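Club again, 4 till late. Rodel has named our simulated arm Dinari and bought it a virtual plant, so the budget of nothing is well spent. I wrote the reach code. Taha rewrote it. 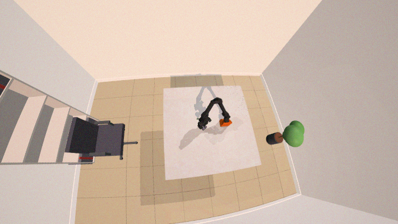
After tea

Moved on to the purple cube. Brândușa wants the gripper straight over it before it closes - sensible, so we argued for an hour. My run count is 1,157 and my patience is 10, out of what I forget.
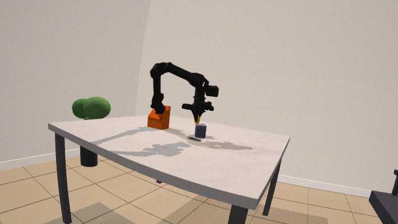

Do we need the real arm before May?

Moataz says the first round is all simulation, so it can stay in its box. Must ask him about the final, and get my charger back from Taha.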